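Building a Two-Arm Tabletop Robot in a Shared Workshop
Session 4 handout: Mounting, cabling and the first handover
Instructor: Carys Yorath
Notes revised April 15, 2020

What you should have by now

Both arms assembled, every joint moving freely by hand, and the controller code from session 3 running on your own laptop. If your arm still sticks at the elbow, see Babar Memon before you power anything. A tight elbow is usually one overtightened screw on the inside face.

1. Clamping to the table

Clamps go on the near edge of the table, one per arm. Tighten by hand, then a quarter turn more. Push the base sideways with your palm. If it moves, the calibration you do later will be worthless, and you'll spend the evening looking for a software bug.

The workshop tables are solid wood and they dent. Put a scrap of rubber or thick card between the clamp and the underside.

Measure the distance between the two bases after clamping and write it in your notebook. Groups who skipped this in October had to redo everything when somebody bumped a table.

2. Cables

Leave slack at the wrist. Turn the wrist by hand through its full range with the power off and watch where the cable goes. It should never pull tight and it should never get between the fingers. Straps are better than tape for holding cables because you will be moving them again.

Run the power cable and the data cable separately where you can. Label both ends. Angelica Calimlim has a label maker at the back bench.

3. Shared space

A single arm only has to avoid the table and itself. Two arms also have to avoid each other, and most of today's work is about that. We divide the table into three zones: left only, right only, and a middle strip that either arm may enter, but only one at a time unless a handover is running.

The software limit for the middle strip is set in the file called zones. Start with a speed cap of 51 mm per second in that strip. You can raise it once you have 29 clean passes in a row with nothing in the grippers.
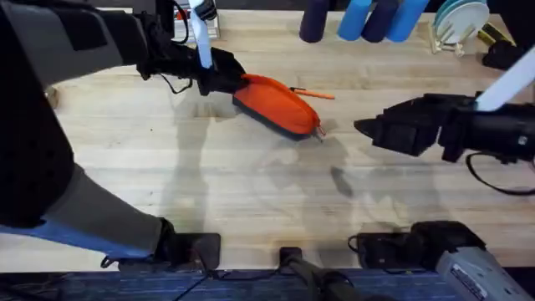
For the handover itself, the giving arm stops first and holds still. The receiving arm opens its gripper, approaches in a straight line and stops short. Then it closes the last gap slowly, grips, and waits 400 ms before the giving arm lets go. Do not shorten the wait. If both fingers open early the object drops, and if both stay closed and one arm moves, you will strip a gear.

Pick an object that is long enough for two grippers to hold without touching. Household things work well. Avoid glass, and avoid anything heavier than your arm lifted in the session 2 load test.

4. Common faults

Arm drifts down after stopping: holding current too low. Raise it one step at a time.

Gripper closes but the object turns: the grip is off center, or the finger pads have worn smooth. Spare pads are in the drawer marked Quiambao.

One arm freezes when the other starts: check that both are not on the same supply. Each arm needs its own.

Positions are right at the left side of the table and wrong at the right: measure the base distance again.

5. Before next session

Run the handover ten times at the slow speed and log each result as held, slipped or dropped. Bring the log on paper or as a plain text file. Maribeth Pascual will go through them with each group.

Read chapter 2 of the Gredlow notes, on joint limits. Skip the section on belts, we aren't using any.

Return the torque drivers to the wall rack.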